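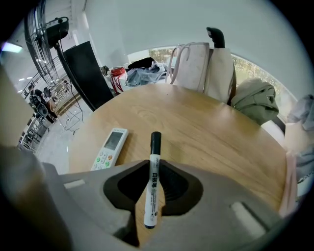

A whiteboard marker held upright in the gripper, with the round table and the remote control behind it.

Projects > Household Work > Gallery > Clearing the Table

Clearing the Table: Can a Machine Do It Yet?
By Gertraud Gisler
2019-08-22

People ask me whether a robot can tidy a room, and they usually want a yes or a no. The answer depends on which object you hand it. Majdi Harb and I have kept a list of small chores since April, and we go through it one item at a time. Putting things away is the item that gets the most mail, so it gets its own page.

Our list has 117 entries. Each one is a single action a person would do without thinking: pick up a pen, fold a shirt, hang a bag on a hook, move the remote off the table so somebody can eat there. We mark an entry as done only when a machine can do it in a room it has not been set up for. By that rule, eight entries are done.

Notes on the objects

The marker. A rigid cylinder is about the kindest thing you can give a two-sided grip. It does not bend and it has the same width most of the way along. The label on this one reads 白板笔, whiteboard pen. Picking one up is on our done list. Putting the cap back on is still open, and Majdi thinks it will stay open for a while.

The remote control. Flat things lying on flat surfaces are harder than they look. A person slides the object to the edge or tips it up with a fingernail. Most grippers need to get under it or squeeze it by the sides, and the sides are low. Then there are the buttons. We count it as a failure if the air conditioner comes on.

The tote bag. A canvas bag with its handles up is a fair target. Lifting it by the handles is a reasonable job for a machine when the bag is light. Opening it and putting something inside is a different entry – two hands, and one of them has to keep the mouth of the bag from closing.

The clothes. Folded or draped, cloth is where the list stalls. The olive-green piece over the edge of the table could be moved in one grab by almost any arm. Moving it and keeping the fold is another matter. The denim in the pile at the back is worse, as the machine first has to decide where one garment stops and the next begins.

On the shop floor the picture is better. Hui-mei Mak runs packing at Borner, where one station handled 1118 boxed parts in a shift with two stops. Every part was the same size and arrived facing the same way. Her comment was that she would not let the same station near her kitchen.

So for now: pens yes, bags sometimes, laundry no. We will update the list when an entry changes.

Comments

Tsehay Zeleke
Is charging a phone on the list? Plugging in the cable, I mean. I would pay for that before folding.

Gertraud Gisler
It is, and it is open. Cables are in the same group as cloth for us.

So-ying Chuang
We tried flat objects at Plastitz last year and ended up using suction. It was fine on remotes with a smooth back, useless on anything with a battery door that doesn't shut properly.

joshi_fan
eight out of 117 is more than I expected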